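Bench notes: disc set, November
2 min read

Collection on the translucent disc set has reached 99 usable episodes at the Esholm bench, against 69 at the end of the previous block. A further 23 were rejected, mostly for dropped joint readings on the left arm – the logger has been patched. Each episode is one teleoperated run with both grippers, saved with all camera streams and the operator's written label.

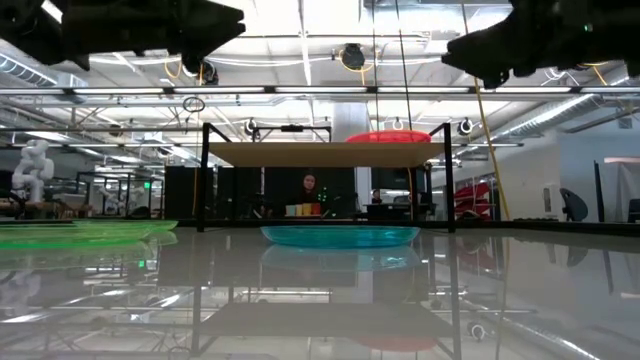

Both grippers over the disc bench, with the red-orange disc on the board and the cyan one below it.

Start positions are now drawn from a list before each run, as the early episodes favoured the same few layouts. Glare on the glossy top stays in the data; we do not filter it out. Lionel Le Goff will train the next Vosteo policy once 4 held-out layouts have been recorded. Label corrections go to him directly.

12 shares · 3 comments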